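4.3 Recording a contact run

1. Start the Wurnusgate logger and set the sampling rate to 200 Hz.
2. Close the gripper on the block and zero the wrist force reading.
3. Move in until the block touches the slab. Stop there and wait 2 seconds.
4. Start the press. Each run stores 800 samples – shorter files are rejected on import.

Note: Enter the slab number before step 3. It cannot be added later.
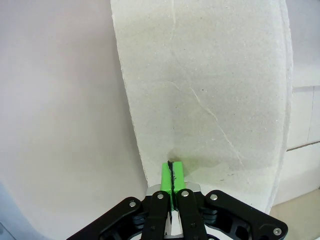

5. Back away along the approach line and save the run under the next free number.

Caution: Do not re-zero the force reading while the block is touching the slab. The offset is carried into every later run.

The Groditz set holds 2,564 runs recorded in this way. Runs made with a different waiting time must be kept in a separate folder and left out of the slip estimate (see 4.5).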